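A pen holder should be nearly empty

By Mwanaisha Were

The advice on tidy desks usually starts with containers. Buy a cup for the pens, a tray for the paper, a box for whatever is left. I did this for years. I had a Drestier desk set with 2 trays and a cup, and the cup was always full to the point where pulling out one pen brought up three others.

My view now is that the container is the last thing to think about. A full pen cup hides the problem. You can't see which markers are dead, you grab the one on the outside, and the ones in the middle stay there until you move house. I once wrote a grocery list in highlighter for that reason.

What works is to take everything out and lay it on the table where you can see it. Then test each one on scrap paper and put back only what you would reach for tomorrow. If you have a cloth on the table, leave it on and keep the caps on between tests – marker ink does not come out of cotton. Papers and notebooks go to the back, flat, with the biggest at the bottom.

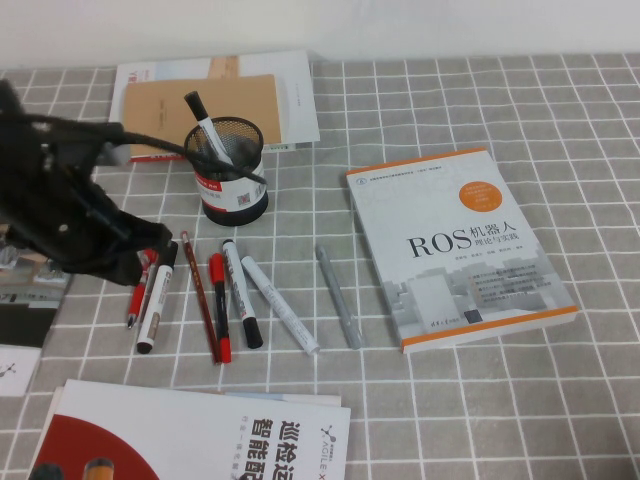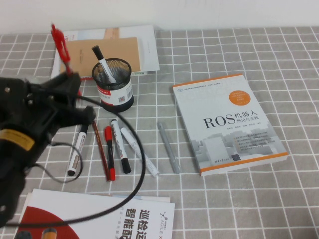
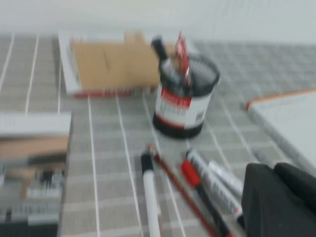 Black mesh pen holder, gray cloth, plain wall behind.

I like mesh for this job. It lets dust fall through the sides instead of collecting in a gray felt at the bottom, and you can tell from your chair what is in it. The Kaltden cup I bought to replace the Drestier one cost 99 cents at a closing sale and has outlasted two lamps. Peel the label off or don't. Mine stayed on for a year and did no harm.

People object that pens are cheap and take up no room, so why bother. I worked in the supply office at Gravance, where we ordered 3,000 pens a year for a staff of 438, and every April someone still came to the window asking for one that wrote. The pens were there, in drawers and cups all over the building, mixed in with the dry ones. Cheap things cost you time when you can't find the good one.

I would also give up the idea of a spare for every color. I use black for nearly everything and red for corrections. The green and purple markers went to my niece, who has already lost the purple cap. If I need green again I can walk to the store and buy one.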